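Call for Papers and Technical Sessions
Annual Meeting on Building Services and Facilities Records

Issued July 2023

The programme group invites proposals for the next annual meeting, to be held in January at the Vuletti Centre. Proposals are welcome from building services engineers, facilities managers, surveyors, records staff, contractors and students on a relevant course. Membership is not required to submit or to present.

Theme

The theme is the upkeep of technical records after handover. Submissions should deal with how information about plant, risers, ducts, valves, meters and access points is gathered, checked, stored and corrected during the working life of a building. Work on new construction is in scope only where it bears on the records passed to the operator.

Topics of interest include:

Asset registers: structure, naming, numbering and the handling of duplicates
Survey methods for occupied buildings
Matching drawings to site conditions
Labelling of access doors, panels and hatches
Key and lock schedules
Records of isolation points for water, gas and power
Transfer of data between maintenance systems
Retention periods and disposal
Training of site staff in record keeping
Costs of poor or missing records, with figures

Proposals on other subjects will be read if they are clearly linked to the theme. Product launches will not be accepted as papers. Suppliers who wish to show a product should book a table in the exhibition, for which there is a separate form.

Types of session

Full paper. A talk of 40 minutes including questions, supported by a written paper. The written paper is published in the proceedings.

Short paper. A talk of 15 minutes including questions. A written paper is optional. Short papers are grouped by topic and the chair of the group sets the running order.

Workshop. A half-day session with practical work. The proposal must state the largest number of people the session can take, the room layout and any equipment needed. Workshop leaders bring their own printed material.

Poster. One sheet, A1, portrait. Posters stay up for the whole meeting and authors are expected to stand by them during the afternoon break on the first day.

What to submit

Each proposal must contain a title, an abstract, the type of session requested, the names and employers of all presenters, and a contact address. The abstract should state the problem, the method, the type and size of building concerned, and the result. Abstracts that promise results at a later date are marked down — work still in progress is better offered as a poster.

Abstracts are limited to 2 pages, including tables and references. Send them as PDF or plain text through the Rumik submission page. Files sent by email are not entered in the review system. Presenters may submit more than one proposal but will be offered no more than one full paper.

Case studies must have the written consent of the building owner or operator. Where a site cannot be named, give its type, age and floor area. Floor plans showing security arrangements should be removed or simplified before submission.

Review

Each proposal is read by two reviewers, neither of whom works for the same employer as any presenter. Reviewers score for relevance, clarity, soundness of method and use to practising staff. Where the scores differ widely a third reviewer is asked. Comments are returned with the decision. A full paper may be accepted as a short paper or a poster, in which case the presenter can accept the change or withdraw.

Labelling and access session

One morning is set aside for labelling and access. The session is supported by Hendriks and is open to full and short papers. Proposals are sought on numbering schemes for service doors, links between door numbers and asset registers, and the control of keys where several contractors work in one building. Comparisons of two or more schemes in use on the same estate would be of particular interest.
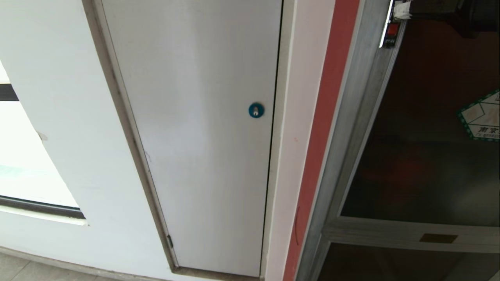
White metal access door with round lock cylinder.

Presenters in this session should select "Access" on the submission page. Proposals not placed in the session will be considered for the general programme without further action by the presenter.

Fees and expenses

Presenters of full papers and workshop leaders attend free of charge on the day they present. Presenters of short papers and posters pay the reduced rate. Travel and lodging are not covered, except for students, who may apply to the Stuto travel fund. The fund pays standard rail fares against receipts and is open to one presenter per proposal.

Equipment

All rooms have a projector, a screen and a fixed microphone. Slides must be in 16:9 format and handed in at the speakers' desk before the start of the half-day in which the talk falls. Presenters' own laptops may be used in workshops only.

Closing date

The submission page closes at noon on the 31st of this month. Late proposals go on a reserve list and are used only if an accepted presenter withdraws. Changes to an abstract can be made up to the closing date by using the reference given on receipt. After that date only the list of presenters can be altered.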